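Teilen 3 | Kommentare 165

PRESSEMITTEILUNG

Rosenthal, 28.05.24

Unda bringt den Tisch "Clurnora" in helles Holz

Ich schreibe unsere Pressetexte ja immer selbst, also bitte nicht wundern, wenn das jetzt wieder etwas lockerer klingt! Es gibt Neues aus der Werkstatt: Unser Tisch Clurnora kommt ab sofort mit heller Platte, und ich freue mich darüber vermutlich mehr, als es sich für eine Geschäftsmitteilung gehört.

Bislang hatten wir Clurnora nur dunkel gebeizt. Das lief gut (2.801 Stück sind inzwischen ausgeliefert, der weiteste nach Grerkthorpe, mit Spedition und sehr viel Luftpolsterfolie), aber auf den Messen kam dieselbe Frage immer wieder: Gibt's den auch in hell? Gab es nicht. Wir haben dann den Winter über Muster gelegt und wieder verworfen, zu gelb, zu grau, einmal fast rosa. Jetzt liegt eine Platte da, bei der ich gleich ja gesagt habe.

Was mir daran so gefällt, ist die Maserung. Die Linien laufen überwiegend quer, in weichen Wellen, mal enger, mal weiter auseinander, und dazwischen zieht sich ein breiteres, dunkleres Band in einem flachen Bogen durch. Der Grundton ist ein blasses Blond mit etwas Honig darin und einem Hauch Rosabraun, die Oberfläche matt. Glanz wollte ich auf keinen Fall, das spiegelt unter der Küchenlampe nur.

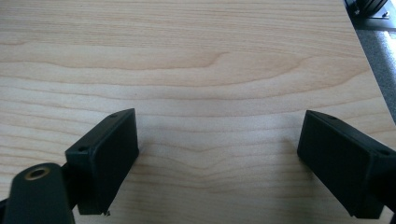
Bei so viel Zeichnung sieht man doch die Krümel nicht mehr, schrieb uns eine Testkundin nach den ersten Wochen, und für sie sei das ein klares Kaufargument. Sie habe vorher eine einfarbig weiße Platte gehabt und ständig mit dem Lappen danebengestanden. Das nehme ich gern so mit!

Zur Pflege noch kurz, danach werde ich am Telefon am häufigsten gefragt: feuchtes Tuch, mit der Faser wischen, trocken nachreiben. Keine Scheuermilch, bitte. Heiße Töpfe gehören auf einen Untersetzer, auch wenn es nur für einen Moment ist.

Die Platte ist 165 cm lang und passt auf alle bisherigen Gestelle, wer also schon einen dunklen Clurnora hat, kann einfach tauschen. Die Schrauben liegen bei. Zum Start legen wir 100 Tische auf, die nächste Serie folgt, sobald das Furnier dafür ausgesucht ist. Das mache ich weiterhin selbst, Blatt für Blatt, und das dauert eben. Anschauen kann man den Tisch bei uns in der Ausstellung in Rosenthal, Holzmuster verschicken wir auf Anfrage, auch an Redaktionen.

Pressekontakt: Unda, Rosenthal | © Unda | Nach oben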